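Block paving

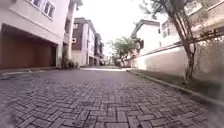
Last modified in June, at 17:22

Block paving is a way of surfacing streets, driveways, yards and footpaths with small units laid side by side on a bed of sand or mortar. The units may be fired clay bricks, precast concrete blocks or cut stone. Clay and concrete units are usually called pavers. Stone units are called setts when they are cut to a regular shape and cobbles when they are rounded and left mostly as found.

The method is common on residential streets, in town centers and in port yards. It is used less often on fast roads, where the joints make tire noise and the surface can loosen under braking.

History

Stone paving was used in the ancient Near East and around the Mediterranean, mostly in temple yards, main streets and drains. Brick paving developed in places that had clay but little stone close to the surface. River deltas and coastal plains are the usual examples. In the Low Countries, hard-fired bricks were laid on edge in town streets during the Middle Ages, and the practice has continued there since.

In the United States, many cities paved with brick in the last decades of the nineteenth century. Asphalt and concrete replaced most of these streets as car traffic grew, although stretches survive in older districts, some of them under later layers of asphalt.

Concrete block paving spread after the Second World War, when clay brick was in short supply in parts of Europe. Machine-made blocks could be produced to closer sizes than fired clay, which made them easier to lay in repeating patterns.

Materials

Clay pavers get their color from the minerals in the clay and from the firing. Iron gives reds and browns. Limiting the air in the kiln late in the firing shifts the same clay toward blue, purple and gray. The color runs through the whole unit and fades very little. Because clay shrinks in the kiln, pavers from one batch differ slightly in size, and layers often mix bricks from several packs to spread the variation.

Concrete pavers are made from cement, sand, crushed stone and pigment, pressed in a mold. In cheaper kinds the pigment is in the top layer only. Their color tends to soften over the years as the cement skin wears and the stone beneath begins to show.

Stone setts are most often granite, basalt or hard sandstone. They last longer than either of the other two but cost more to cut and to lay.

Laying patterns

The pattern, or bond, affects how well a surface resists wheels as well as how it looks.

Running bond
Units are laid in rows, with each joint falling at the middle of the unit in the next row. It is simple and needs little cutting. On streets the rows are normally set across the direction of travel.

Basket weave
Pairs of units are laid at right angles to neighboring pairs. It requires units whose length is twice their width. Long straight joints remain between the groups, so it is mainly used where traffic is light.

Herringbone
Units are laid at right angles to each other in a zigzag, set at either 45 or 90 degrees to the curb. There are no long straight joints, and a push on one unit is passed to several others. Herringbone is the usual choice for surfaces that carry vehicles.

Stack bond
Units are lined up in both directions. It is the weakest of the common bonds and is used mostly for patios and borders.

Construction

A typical flexible pavement is built in layers. The soil is leveled and compacted first. Over it goes a sub-base of crushed stone, then a thin bed of coarse sand, then the pavers. Fine sand is brushed into the joints, and a plate compactor is run over the surface to settle the units and draw sand up between them. More sand is then brushed in.

The edges must be held. Without a curb or a row of units set in concrete, the outer pavers move sideways and the joints open across the whole surface. Edge failure is a frequent cause of early repair.

In rigid construction the units are set in mortar over a concrete slab. This keeps out weeds and ants, but the mortar can crack when the slab moves, and single units are hard to lift without damage.

The surface is given a slight slope so that water runs to a drain or gutter. A cross slope of 2 percent is a common value for residential streets.

Permeable paving

In permeable block paving the joints are wider than usual and are filled with small stone chips in place of sand. Water passes through the joints into an open stone layer, where it is held before it soaks into the ground or is led away by a pipe. The joints slowly clog with dust and leaf matter and have to be vacuumed and refilled from time to time. Permeable surfaces are not suited to places where fuel or chemicals may be spilled.

Maintenance

One advantage of sand-set paving is that it can be opened and closed again. A crew can lift the units over a buried pipe, make the repair and relay the same units. The patch often sinks a little in the first year if the fill below was poorly compacted.

Other routine work includes topping up joint sand, removing moss in shaded places and relaying areas where ruts have formed. Pressure washing cleans the surface but can strip sand from the joints. White deposits on new pavers, known as efflorescence, are salts carried to the surface by moisture. They usually weather away without treatment.

Effects on traffic

Drivers tend to go more slowly on block surfaces, partly because of the noise inside the car and partly because such streets are often narrow. Planners use block paving to mark shared streets, crossings and parking bays. Contrasting colors can take the place of painted lines.

Uneven units are a hazard for people using canes, wheelchairs or bicycles. Rounded cobbles are the most difficult surface for these users, and some towns have added strips of flat stone or sawn setts along older streets.

See also

Curb
Pavement engineering
Sett (paving)
Shared space
Storm drain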